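### 3.2 Materials and table arrangement

The choice of the cup was discussed for longer than we planned. In the first round of the study, which was carried out in the Verness building, every participant received a glass tumbler. Several of them told us later that they were careful with the tumbler only because they were afraid to break it, and this fear is a different matter from the one we wanted to study. For the second round we changed to plain paper cups without print. A paper cup is light, it is cheap to replace, and most people do not feel that it belongs to anybody. These properties were important for us, as our question concerns how people treat small common objects on a shared work table – where they put them down, how far from the edge, and whether they move them again before they start to write.

All paper cups came from one supplier, Galtano, and were taken from the same carton. A cup was used for one session and then thrown away. We did not mark the cups, although Nesrin Dağdelen, who prepared the tables, suggested at the beginning that a number on the bottom would make the records easier. We decided against it after two participants in the pilot turned their cup over to look at the number and then placed it upside down.

The second object was a thick marker with a black body. Pens and thin pencils were tested as well, but they roll easily and many participants kept them in the hand for the whole session. The marker was laid down more often, and so it gave us more placements to record. It was always given with the cap on. Participants were free to remove the cap, and its position after the session was written down separately (see Section 3.4).

The table top was white in all sessions. In the Tromden room the wall behind the table is pale gray and carries no pictures or shelves, and we tried to keep it like this during the whole month of July. A white cup on a white table has a low contrast, and one reviewer of our earlier report asked if this may influence where the cup is placed. We repeated part of the sessions with a dark table cover and the difference in the distance to the table edge was small. These results are given in the appendix.

In total 44 participants completed the second round. Each session took 20 minutes, and the participant sat alone at the table for most of this time. Following the procedure of the Sezer pilot, we recorded the resting place of the cup and of the marker at the start and at the end – the movements between these two moments are not analyzed in this paper. A placement was called "central" if the base of the object was more than 50 millimeters from every edge of the table. Figure 2 shows the two objects on the table top.

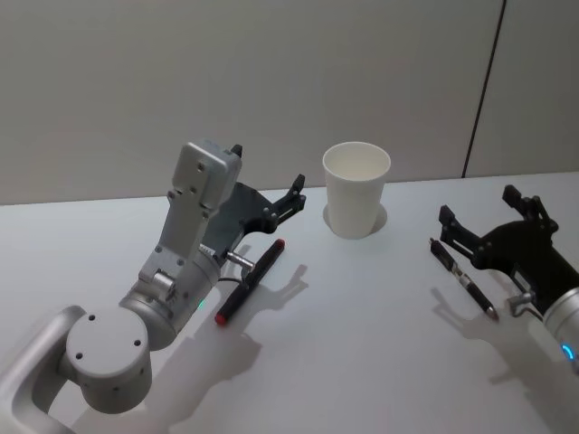 **Figure 2.** Plain paper cup, upright, and black marker on the white table top.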